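Shower Shoe and Foot Care Project, Ivari Community Pool
Progress report for September
Prepared by Mafalda Caldeira for Florence Bergeron

Dear Florence,

What a month! We opened the foot care corner beside the changing rooms, and people are using it. When we wrote the application I hoped for 90 visitors in the first month. We passed that before the third week was out, and the Thursday evening swimmers alone keep Judite Salgado busy until closing.

Judite runs the foot checks. She looks at skin and nails, talks people through drying between the toes (so many of us skip it!) and sends anyone with a sore that won't heal to the clinic on Simões Street. Most of the questions she gets are about athlete's foot and whether it is safe to share a towel. Her answer to the second one is no, and she is getting very good at saying it kindly.

The leaflet is done. Rogério Falcão rewrote it 3 times and it is so much better for it -- short sentences, big type, and the part about diabetes moved to the front. We printed 1,000 copies and the pool office has already asked for a second box.

Spending is on track. The new floor mats from Cekport came in under the quote, and I'd like to put the difference toward a second bench, if you agree. The one thing running behind is the drain by the family showers. The Flostex part arrived in the wrong size, so that corner still puddles after the morning classes. Raquel Calado is chasing the replacement.

The loan slides come in pink and in black.

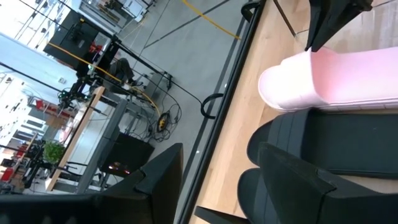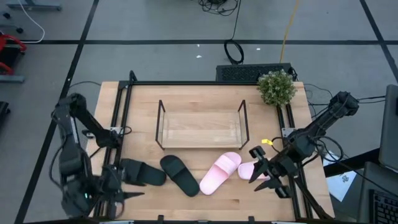
Next month we start the school sessions, with up to four classes signed up so far. Raquel has planned a short talk for the younger kids and a longer one for the teens, who will want to know about verrucas whether they admit it or not. I'll send the bench prices separately as soon as I have them.

Warmly,
Mafalda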